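Report on the Visit to the Lomville Water Treatment Works

Prepared for members of the Hegde Valley Residents' Association

Twenty-one members of the Association took part in the fall visit to the Lomville works in September 2019. The visit had been requested after the spring meeting, at which several households on the east side of the valley raised questions about the taste of their tap water and the work then under way on Prolport Road. The operator, Grarkero Water, offered a morning tour and a question period with its site staff. The visit was limited to 30 places.

The group was received at the main gate by Leokadia Jabłońska, the operations manager, and signed in at the gatehouse. Hard hats and high-visibility vests were issued to all. Members are reminded for future visits that open-toed shoes are not allowed past the gatehouse. Two members had to borrow boots, and the tour left late as a result.

The tour began at the intake, where water is drawn from the Hegde River through two sets of screens. The first set holds back branches and leaves. The second is much finer and is cleaned by a rotating brush. Ms. Jabłońska explained that the fall months place the heaviest load on the screens and that a second crew is placed on call from the beginning of November until the leaves are down. Asked about flooding, she said that the intake can be shut off for most of a day without any effect on homes, as the covered reservoir on the hill holds enough treated water to meet normal demand during that time.

From the intake the group walked to the settling basins. A coagulant is added to the water upstream of the basins, which causes fine particles to gather into larger clumps that sink. There are three basins, and one was out of service for cleaning. This allowed members to look down into the empty structure and see the scrapers on the floor, which are normally under water. The concrete on the north wall has been patched in several places. The operator intends to reline this basin first and the other two in later years, subject to approval of the budget.

The filter hall was the loudest part of the tour, and much of what was said there could not be heard at the back of the group. The Association has since received a written summary from the operator, on which this paragraph relies. Water passes down through beds of sand and anthracite, and each bed is washed by reversing the flow. The wash water is returned to the head of the works. The control panels in the hall are to be replaced over the winter, and residents should not notice any change in supply while this is done.

The group then moved outdoors to the terrace beside the laboratory for a break and for the question period. Refreshments were provided by the operator.

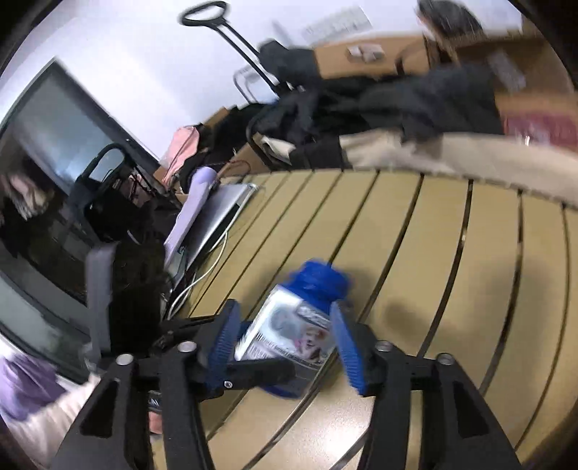
A bottle held in a gripper, slatted table, Lomville works.

The questions on taste took up most of the period. The operator's position is that the change noticed in the spring was caused by a temporary switch in the route by which water reached the east side. While the main under Prolport Road was being replaced, those homes were supplied through an older and longer line, and the water spent more time in the pipe. The new main came into use in early summer. Members from the east side confirmed that the taste had improved, although one household on the upper part of the road reported that it still runs the kitchen tap for a while each morning. Ms. Jabłońska took down the address and undertook to have a sample collected.

A member asked whether the hardness of the water could be reduced at the works. The answer was that it could, but that the cost would fall on all 3172 connected properties and that the operator has no present plan to do so. Advice on descaling kettles and water heaters can be requested from the billing office.

There was a longer exchange on lead service lines. The operator holds records for most properties built after the war but not for the older houses near the mill. Owners who are unsure of the material of their line may ask for an inspection, for which there is no charge. The Association urges members in the older streets to take up this offer — the form is one page and may be returned by mail or handed in at the gatehouse.

The last stop was the laboratory, which members entered in two groups because of its size. Samples arrive each morning from the works itself and from fixed points in the valley, including the school and the fire station. The chemist on duty showed how chlorine is measured and how samples for bacteria are prepared and placed in the incubator. Results are entered in a log that any customer may inspect by appointment. Several members expressed an interest in doing so, and the secretary will arrange a date.

The operator also mentioned that the works will mark 100 years of service before long. The original pump house still stands beside the river, though it holds no working equipment and was not open to the group for reasons of safety. Members who have old photographs of the works or of the laying of the first mains are invited to lend them for copying. Items should be labeled on the back in pencil with the owner's name.

The following points were agreed before the group left:

The operator will send the Association a map of the mains scheduled for replacement on the east side.

The Association will pass on the names of households wishing to have their service lines inspected.

A second visit will be offered in November to members who could not attend, if enough of them put their names down with the secretary.

The Association thanks Ms. Jabłońska and the staff of the Lomville works for their time. Corrections to this report should be sent to the secretary in writing before the next general meeting.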